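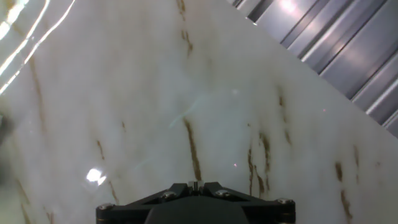
Setting up the wrist camera on the Ruchti gripper kit takes one short evening, and I had a great time with it! The kit comes from Leltex, and Jiahui Wei lent me hers for this walkthrough. Start by finding a surface that will give the camera a hard time. Polished marble is perfect: the overhead lights leave bright white streaks and blobs all over it, and the brown veins give the software plenty to lock onto. If your view stays steady over stone like that, it will do fine over a plain desk.

What you need: the kit, the small screwdriver from the box, and 2 free USB ports.

Step 1. Check the mount
Snug up the screws on the black bracket, going back and forth between the left and right sides. Stop when they feel firm (it's plastic, so go easy).

Step 2. Set the tilt
Keep the top of the bracket in the lower part of the view. You'll want it there later as a fixed reference.

Step 3. Lock the exposure
Open the camera tab, turn off Auto, and drag the slider down until the vein pattern shows clearly between the bright spots. I landed on 8.

Step 4. Save a profile
Name it after the surface. Mine is "marble 3", and switching between profiles is wonderfully quick.

If the preview freezes, unplug the camera, wait for the light to go out, and plug it back in. Firmware 716 fixed most of that for me.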